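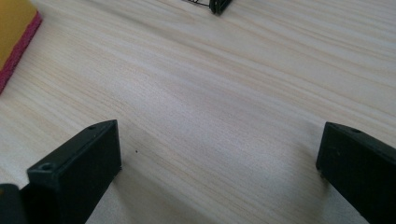
Filed under: Exhibitors' Handbook > Hanging & Display

Section 4: Hanging your work on the Groen rail

If you've got this far you've had your space confirmed, you've sent me your labels and you're wondering how on earth a painting stays up on a wall you're not allowed to put a nail in. The answer is the Groen rail, which runs right round both rooms at Pratthorpe just under the ceiling. I've hung more shows on it than I can remember and I'm very fond of it, but it does have its ways, so please read this through once before you get the ladder out.

What you should have in front of you

Your hanging box will be on the windowsill of the small room with your name on it. Inside are nylon cords with a metal twist end, adjustable hooks (the brass ones with a little thumbscrew), a tape measure, a pencil and a folded card with your wall plan. If anything's missing, tell me before you start borrowing from the box next door, or we end up with one artist who has all the hooks and another who has none!

You'll need to bring your own D-rings, already screwed to the backs of your frames. I don't mind what make. Sawtooth hangers and clip frames won't go on this system at all.

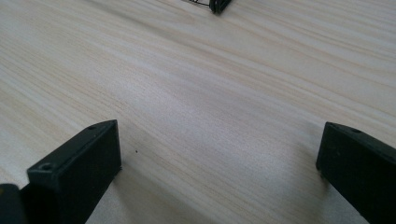
Words by Ludivine Riviere, hanging and exhibitions, Pratthorpe

Before you lift anything

1. Weigh your heaviest piece. Bathroom scales are fine: stand on them with the picture, then without it, and take one from the other. Write the weight on the back in pencil.

2. Lay everything out on the floor along the wall it's going on, face up, with a blanket underneath. Shuffle the pictures about until you're happy. I always think this is the best bit of the day, and it's worth giving it a good half hour. Two paintings that looked lovely together in your studio can squabble horribly on a long white wall.

3. Check the D-rings. They should sit a third of the way down from the top of the frame, both at the same height. If they're too high the picture lies flat but the cord shows, and if they're too low it tips forward and looks as if it's peering at people's shoes.

Caution: one cord and one hook will hold up to 10 kg. Anything heavier goes on two cords, and anything over 20 kg please leave for Janka and me to do together.

Putting in the cords

4. Hold the twist end of the cord sideways, push it up into the slot in the rail and give it a quarter turn. You'll feel it drop into place. Pull down firmly. If it comes out in your hand it wasn't in, so try again.

5. Slide it along to where you want it. For two cords, set them the same distance apart as your D-rings. Wider than that and the cords pull outwards in a V, and then no amount of fiddling will get the picture level.

6. Thread a brass hook on from the bottom of the cord with the screw facing you. Run it up to roughly the right height and nip it tight with your fingers. No pliers, please. They chew the cord.

Note: the rail in the large room has a join above the fire door and the twist ends catch on it. Don't force them past. Take the cord out and put it back in on the other side.

Getting the height right

7. We hang to a centre line of 1,500 mm from the floor, which suits most people standing up and isn't bad from a wheelchair either. It's marked in faint pencil at both ends of every wall.

8. Now for the sum. Measure the height of your picture and halve it, then take away the distance from the top of the frame down to the D-rings. Add what's left to 1,500 and there's your hook height. So a frame 750 mm tall has a half height of 375. If the rings are 250 mm down, that leaves 125, and the hook goes at 1,625 mm. I still do it on the back of an envelope every single time.

9. Hang the picture, step right back to the opposite wall and have a look. Then trust your eye over the tape if they disagree (very dark paintings always seem to sit low to me, and I cheat them up a touch).

10. Put a felt pad on each bottom corner at the back. It keeps the frame off the paint and stops it swinging when the front door goes.

Lighting

11. The spotlights are Winex ones on a separate track, and they swivel but don't slide. Turn them off at the wall and let them cool before you touch them. Aim each one at the middle of a picture, not the top, and if you've got glass, walk past it both ways to check for glare.

Caution: the ladder must be footed by a second person. If you've come on your own, come and find me and I'll stand on the bottom rung and chat.

Labels

12. Labels go to the right of the work, level with the bottom edge of the frame, with a gap of 43 mm. Yes, it's an odd number. It's the width of the wooden spacer in your box, so use that and you won't have to measure. White tack only, and a piece the size of a pea is plenty.

When you've finished

Coil any spare cords loosely and put them back in the box with the hooks you haven't used. Leave the ladder in the passage, folded. Then sign the bottom of your wall plan and pop it under my door, and Janka Beneš will come round at 5.30 pm to tug every cord before we lock up. She may move something of yours by an inch or two. She's nearly always right, but do say if you hate it.

Sculpture and plinths are in Section 5, and packing up at the end is in Section 7.

Last updated: September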